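Projects > Cateria > Tooling > Checklists

Pre-run software check, table cell, with my comments 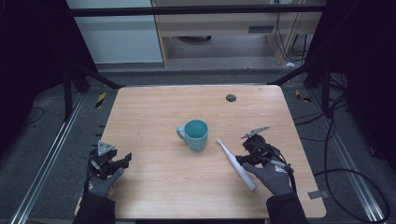
Annag Mackay wrote back on the last version of this list: please put the clock sync check first, I lost a whole afternoon of gripper data to it in August and I don't want to do that twice. Fair enough! It's first now, and I've moved a few other things around while I was in there.

1. Clock sync. PASS
Left gripper, right gripper and head camera all have to agree. The limit is 2 ms and I let it sit for a good while before I believed it. If the left one drifts, restart the time service on the logger, not the whole stack (I did the whole stack for months, don't be me).

2. Config version. PASS WITH NOTE
Should read 134 on both sides. The right side came up as 102, so it was loading a cached file from the old Drummond branch. Cleared the cache, reloaded, fine. I'd love a startup check that just refuses to run when they don't match — ticket is open.

3. Left/right mapping. PASS
Close one gripper at a time and watch the viewer. Sounds silly, takes a few seconds, has caught a swap more than once.

4. Finger width zero. PASS
Fully closed should read zero on both. Re-zero from the tool menu and don't hand edit the offset file, please, because the planner keeps its own copy and the two will quietly disagree.

5. Object detection. PASS WITH NOTE
Mug and toothbrush both in the task list. The mug label is rock solid. The toothbrush one flickers when I turn it end-on to the camera, and the pose jumps around with it. I set the tracker to hold the last good pose for 39 frames and that calmed it down a lot, but it's a patch and the Prarkholm folks should look at the model itself.

6. Handle direction. FAIL
The pose estimate gets the mug's position right and then flips the handle side now and then. For a planner picking a grasp that's a real problem, so no replay on the arms until it's fixed. Recording is OK to go ahead.

7. Speed limits in replay. NOT CHECKED
Waiting on item 6. When you do get to it, check the limits in the controller and also in the planner (they live in two places, sorry).

8. Stop command. PASS
Tested from the keyboard and from the Tutville panel. Both ended the recording cleanly and the log file closed properly.

9. Disk space and file names. PASS
Plenty of room. Names still have the double underscore in them, which breaks the import script if you're on the old one. Pull before you import.

Next person to run this, add your notes under mine and leave the old ones in, I do go back and read them.

Contact the Cateria tooling desk | © Prarkholm | Back to top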